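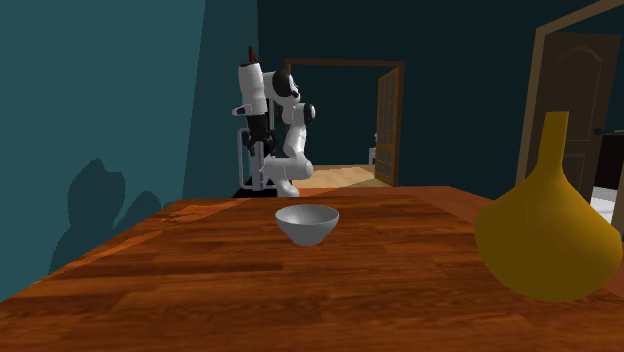
**krathore_44**
Went to the Reinholz open day in Firkbridge. The simulator demo ran 336 episodes of the bowl task, with a new room layout each time. Grasp logic is fine. Contact physics looked soft to me.

**zisteo_user**
Soft how? Default solver settings?

**krathore_44**
Two substeps, per Rajkumari Sisodia at the desk.

**killus**
Disagree. Two is enough for a rigid bowl – I'd check friction first.

**krathore_44**
I asked. She's sending the config.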